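**Tadville, Sat 24 November**

# Siriwardena opens its new gasket shop in Tadville

The doors are open at last! Siriwardena, the seal and gasket supplier that Tadville machine shops have leaned on for years, has moved into the old Wakitz building on the river road, and the new place is a treat to walk through.

The big change is on the cutting side. The old shop had one flat-bed cutter and a waiting list that could stretch past a week in the fall. The new floor has five cutters, and two of them can handle full-width sheet, so a large flange gasket can be cut in one piece with no joints to worry about. Orders for standard flat gaskets that come in before noon will now go out the same day.

"I spent most of October with a tape measure in my hand," said Sewwandi Patwary, who runs the shop. "Every bench got moved twice. But I can stand at the front counter now and see a job go from sheet to box, and I love that."

The stockroom has grown as well. Siriwardena is carrying 962 part numbers in Tadville, most of them rubber and fiber gaskets, plus rope packing for pumps and valves, which used to be special order only. If you look after older pumps, you know how good that news is. There's a full rack of packing in the small square sizes, and they'll cut it to length while you wait (bring the old piece if you have it, even if it's in bad shape).

Lirkach, the pump repair outfit across the road, was first through the door with an order for 215 cover gaskets. They were cut, counted and bagged before lunch.

Walk-in customers should use the side entrance until the front steps are finished. Parking is in back. The counter opens at seven on weekdays and closes at four, with Saturday mornings by appointment for breakdown jobs. Phone numbers and account numbers stay the same, and so does the price sheet through the end of the year.

Patwary is also starting a free evening class on measuring worn gaskets and picking the right sheet for hot water and oil. The first one is already full, and a second is being planned. Ask at the counter to get on the list.

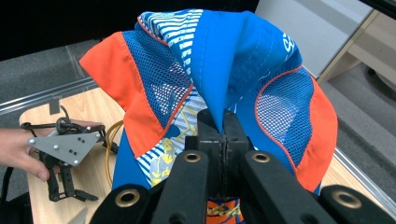

*Blue fabric with a white script logo, next to an orange-red panel and blue mesh.*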